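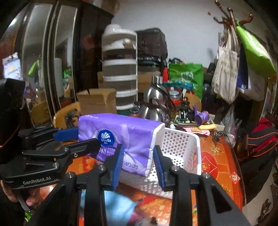 Plolard recalls key cabinets after fault in code lock

2021-04-22

The office supplier Plolard has asked its customers to check the electronic key cabinets they bought since March. In part of the production, the master code set at the factory stays active after the owner has chosen a new one. A person who knows the factory code could then still open the door.

The recall concerns the Citel wall cabinet in the sizes for 36 and 400 keys. According to the company, 2,000 cabinets were delivered with the affected lock, most of them to schools, car dealers and property managers. The smaller models with a normal cylinder lock are not concerned.

"We found the fault during a routine test in our Latuheru warehouse, and we have no report of a theft," said Syafiqah Tarigan, who is responsible for customer service at Plolard. "But a key cabinet must be closed for everybody except its owner, so we do not want to wait."

Owners can find the serial number on a label inside the door, under the upper row of hooks. If the number ends with the letter R, the lock unit must be changed. Plolard sends the new unit free of charge, together with a screwdriver and a printed instruction. The exchange takes six minutes and the cabinet can stay on the wall. Customers with the larger size may also ask for a technician.

Until the new part has arrived, the company advises to keep important keys in another locked place.

Dealers have stopped the sale of the affected cabinets. Deliveries will start again with a lock made by Pretard, which already supplies the company's cash boxes. The price stays the same.

We use cookies to improve your visit to this website. By continuing to read, you accept our cookie policy. Accept | Settings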